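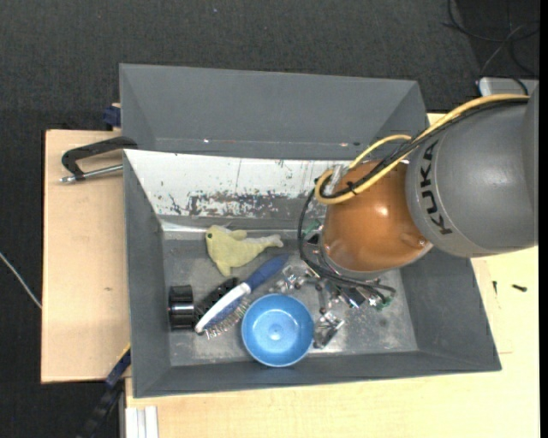
Grultier Cricket Ground: Members' Questions

Last updated Jun 13, 2024

When do the gates open on match days?
Gates open 30 minutes before the first ball for league fixtures and one hour before for cup matches. The Irkden Road entrance is reserved for members.

How do I renew my membership?
Renewal notices are sent by post each February. Members may renew online, by cheque or at the ground office. A membership not renewed by the first home fixture will lapse.

Is seating reserved?
The Maluleke Stand has 211 seats, of which 108 are held for full members until the lunch interval. After lunch, any seat not taken may be used by other spectators. Seats elsewhere in the ground are unreserved.

May I bring guests?
Full members may sign in two guests at each league fixture. Guests must arrive with the member and are asked to follow the pavilion dress code. Guest passes are not valid for cup semi-finals.

What happens if play is abandoned?
Where no play takes place, day tickets will be refunded in full. If fewer than ten overs are bowled, holders may exchange their ticket for another league fixture in the same season — the original ticket must be shown.

Can I bring food and drink?
Food and soft drinks are permitted in all areas. Alcohol may not be brought into the ground.

Where can I park?
The Diltia Lane car park has 188 spaces and is open to all ticket holders. Spaces cannot be booked, except by Blue Badge holders, who should contact the office two days before the match.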